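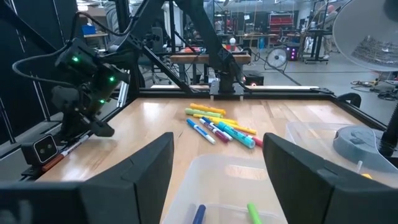

Darren Horrocks
Sort by ink first and color second. A highlighter in with the dry-erase markers gets onto the whiteboard sooner or later, and then somebody is scrubbing it with solvent. If the goal is two bins, the split is ink that wipes off and ink that doesn't. Color can be read through the side of a clear bin anyway.

Amber Lightfoot
Disagree on the order. In a shared room people reach for a color. They want green, they look for green. If you sort by ink type they have to read the barrel, and half of the barrels have the print worn off. I ran the supply cupboard in 1203 by color for two years with only a few complaints.

Darren Horrocks
What were the complaints?

Amber Lightfoot
Highlighter on the whiteboard.

Boglárka Szalai
Original poster again. To answer the questions from the first page: it is a mixed lot, mostly highlighters and dry-erase, with a few felt tips I still have to identify. The pile gets tipped out on the wood table and goes from there into the bins. I want a rule that a person can follow without a printed chart. The full stock is over 300 pens once the upstairs boxes come down, so whatever I pick has to work at that size too.

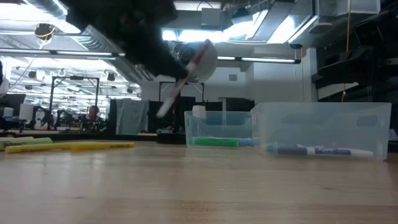
Expo in the nearer bin, highlighters at left on the table.

Boglárka Szalai
Two sizes of clear bin. The larger one takes a full-length dry-erase marker flat on the bottom. Both have flared sides, so the usable length at the floor is less than at the rim. I mention it because product pages tend to give the rim dimension. The Palden bins I nearly ordered were listed at 213 mm and I never found out where that was measured.

pmellor
It's the rim. I have the Palden ones. The floor is shorter and the corners have a big radius, so a long marker climbs the end wall and sits at an angle. Fine for short highlighters. For dry-erase get the next size up.

Darren Horrocks
Flat storage is correct for dry-erase regardless of the bin. Stand them tip up and the pigment settles away from the nib. Tip down and the nib floods. On their side they stay even. Highlighters are less fussy but there is no harm in laying them flat as well.

Pauline Cheetham
Tip down is fine for anything used daily. I keep mine in a cup, caps down, and they get emptied long before settling matters. Horizontal storage takes up bench space and everything ends up in layers, with the one you want at the bottom.

Darren Horrocks
Daily use, agreed. This is stock for a whole floor. Some of it will sit until next year.

Pauline Cheetham
Then it should be in a closed box in a drawer, and the bins are the wrong container for it. Open bins are for a working set.

Boglárka Szalai
The bins are the working set. Sorry, should have said. The reserve goes in drawers afterward.
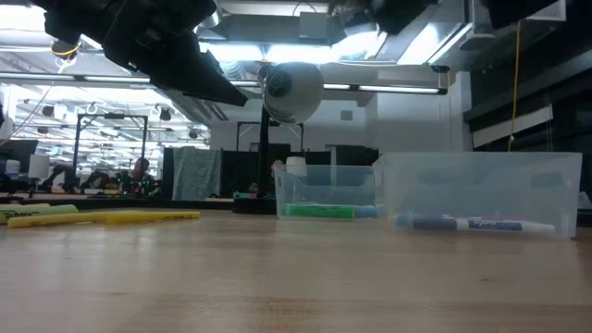
Mullulside, March

Boglárka Szalai
Update after going through your replies. Ink type first, as Darren suggested. Dry-erase goes in the larger clear bin because of the length. The smaller bin gets whatever color set is needed that week, which covers Amber's point about people reaching for a color. Labels will go on the long side of the rim. I tried one on the front wall and it hid the barrels, and there isn't much sense in a clear bin with paper over it.

Amber Lightfoot
I can live with that. What happens to the felt tips?

Boglárka Szalai
Undecided. Probably the drawer. They have no business near the board either way.

pmellor
Put the label on the rim with removable film tape. Paper labels on polypropylene lift at the corners within a month, faster if people wipe the bins down. The Leitner tape holds on mine but leaves a residue if it stays on through a summer.

Darren Horrocks
Check the bins for static too. Clear plastic picks up dust from cap seams and it shows. A damp cloth fixes it — a dry one makes it worse.

Pauline Cheetham
What about things that aren't pens? Every marker pile I have ever sorted had glue, chalk and a ruler in it, and that is what breaks a two-bin rule.

Boglárka Szalai
Yes, and that's the part I left out of the first post. There are odd items that don't belong with either ink type. I don't want to force them into the clear bins, so they need somewhere of their own,

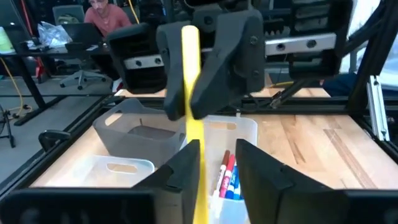

and the gray bin is the best candidate. It is open-topped like the others, and the color tells people it has a different purpose before they read a label. My plan is that anything without a cap goes in gray. The rule fits on one line: wipes off, doesn't wipe off, no cap.

Pauline Cheetham
Glue sticks have caps.

Boglárka Szalai
Fine. Anything that isn't ink goes in gray.

Darren Horrocks
Better. Keep the gray one apart from the clear pair if there is room. When bins touch, people drop things into whichever is closest.

Amber Lightfoot
How are you testing the old ones before they go in? I'd hate to see a neat bin full of dead markers.

Boglárka Szalai
One stroke on scrap board. If it skips, it gets a night on its side with the cap on and a second try on Monday. If it skips again it goes out.

pmellor
Press the cap until it clicks before you leave it. Cernura caps feel closed well before they are. I lost a whole box that way.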